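Resident Services Update, March 2019

Shared Refreshment Tables: Revised Arrangements for Bottles, Cups and Returns

Residents of Skustgate House are advised that the arrangements for the shared refreshment tables on the ground floor and in the Ako Room have been revised. The changes follow a review of the tables carried out by the Residents' Office in October, and they apply to private gatherings as well as to events organized by the house.

During the last full year, 2,076 bottles were collected from the two rooms. Of these, 468 were placed in the general waste instead of the glass and plastic bins, and the house was charged for sorting them. The Residents' Office would like to see this figure fall and asks for the cooperation of all households.

The following points now apply.

Bottles brought to a gathering should stand upright on the tabletop with clear space between them. Wine, juice and soft drinks may share one table. Bottles may not be placed on the floor, on the window ledge or on top of the piano. Partly used bottles must be closed before they are put in the refrigerator, and they will be kept there for 3 days. After that they will be emptied and recycled by the cleaning contractor, Hubáček, without further notice.

Disposable cups are no longer supplied. The house has purchased 60 reusable cups from Jalero, and these are kept in the cabinet beside the sink in the Ako Room. They are suitable for hot and cold drinks and may be washed in the dishwasher on the upper rack. Cups should be returned to the cabinet on the evening of use. Households that wish to borrow cups for use in their own apartments should sign the sheet inside the cabinet door.

Cups and bottles should be set apart from one another on the table, with cups toward the front, where children and seated guests can reach them without leaning across the glass.
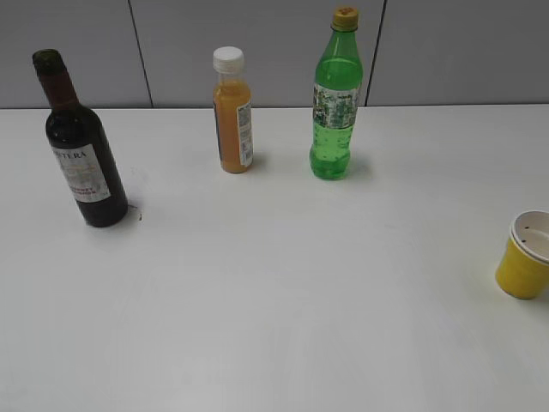
Tables are to be wiped with a damp cloth after each gathering. Red wine and orange juice both leave marks on the white surfaces if they are left overnight, and abrasive powders must not be used to remove them. A suitable cleaning liquid is available under the sink. Marks that do not come away should be reported to the Residents' Office so that they can be treated by the contractor.

Glass is to be taken to the bin in the rear courtyard before ten in the evening, out of consideration for the apartments above. Corks and metal caps go in the small tray next to it.

Reservations for either room continue to be made in writing at the front desk. The deposit is unchanged and will be returned once the room has been inspected.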